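Speaker notes, practice managers' evening, March 2026
**Talk:** "We Miss You": why people skip cleanings and what our reminders have to do with it
**Slot:** 20 minutes, questions allowed throughout (I was told this was friendly)

## Opening

Start without the slides. Ask who in the room has put off their own cleaning. Wait. Hands go up slowly, and the dentists' hands go up last. Put mine up too – fourteen months, and I work in the building.

Introduce myself: I run the front desk at Trurnness Dental. I've been hung up on by three generations of one family. Thank Azucena for the invitation and for the sandwiches, if there are sandwiches.

## What we looked at

We pulled every hygiene appointment from our book for last year. That came to 1772. I read the notes on all the missed ones, over several evenings, with tea. Say that the notes field is where receptionists keep their literature. Read out two:

- "Pt says she was in the parking lot but could not come in."
- "Pt's dog has appt same time. Dog's appt kept."

Pause after the dog.

Then the point. Hardly anyone in those notes is angry with us, and few mention money. Mostly they forgot, or they were embarrassed about how long it had been, and being embarrassed made it longer. Every month you don't come in, the imaginary lecture gets worse. By year two they're picturing a tribunal.
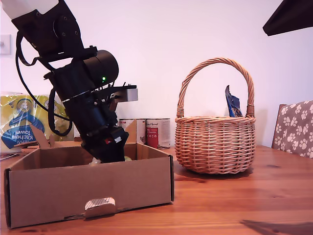 Nawal Bensaid wants to know if the embarrassed ones aren't just scared of the scraping and too polite to say so. Some of them are, yes, and I can't split the two from a notes field. What I can say is that the scared ones tend to tell us when we ask, and the embarrassed ones tell us about traffic.

(Don't get drawn into numbing gel here. It comes up every time and it eats five minutes.)

## The old reminder

Put our old text message on the screen and read it in the flattest voice I have:

> OUR RECORDS INDICATE YOU ARE OVERDUE. FAILURE TO ATTEND MAY AFFECT YOUR ORAL HEALTH. CALL DURING OFFICE HOURS.

Admit I wrote it. Admit I was pleased with it.

Go through what's wrong, briskly:

- "Our records indicate" sounds like the start of a tax problem.
- Capitals. No excuse for the capitals.
- Office hours are when people are in their own offices.
- There's no name at the bottom, so there's no one to be nice to.

## The new one

Kristýna rewrote it in February in the time it took me to find my glasses:

> Hi Dan, it's Kristýna at Trurnness Dental. You're due for a cleaning whenever suits you. Doesn't matter how long it's been. Reply with a day and I'll find you a slot.

"Doesn't matter how long it's been" is the line people answer. They quote it back to us. One man replied "are you sure" and then told us it had been 12 years.

He came in. He had some tartar and a lot of apologies, and the hygienist got through both in one visit and booked him for the next.

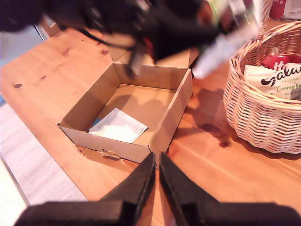 Which brings me to the chair, where a friendly text can be undone in under a minute. If the first thing someone hears after 12 years is "So, do we floss?" then the text was a trap and they'll know it. Our rule now is that the first question is about them: anything sore, anything bothering you, anything you'd like us to skip today. Flossing gets its turn later, and it's asked as "what do you use between your teeth, if anything?" You get truer answers. You also get toothpicks, business cards and, once, a guitar string.

Morenike has a version of this for nervous teenagers. Give her the floor if she's here.

## What I'm not claiming

Slow down for this bit. We're one practice. I don't have a before-and-after chart, and if I did I'd be suspicious of it, as we changed the phone system the same month. The desk feels different. More people reply. Some of that may be the hold music, which is also gone. 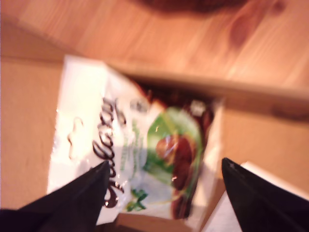

Reminders also won't reach the people whose number changed three phones ago. For those we still send a card in the mail, handwritten, short. Ifeoma does them between calls and her handwriting is better than the dentists', a low bar, but she clears it by a distance.

## If there's time

- Confirm two days ahead. A week ahead gets a cheerful yes and an empty chair.
- Make it easy to cancel by text. You'd rather know.
- Leave the last slot open for whoever is in the parking lot.

Questions, then sandwiches. Copies of both messages are on the table by the door – take the second one.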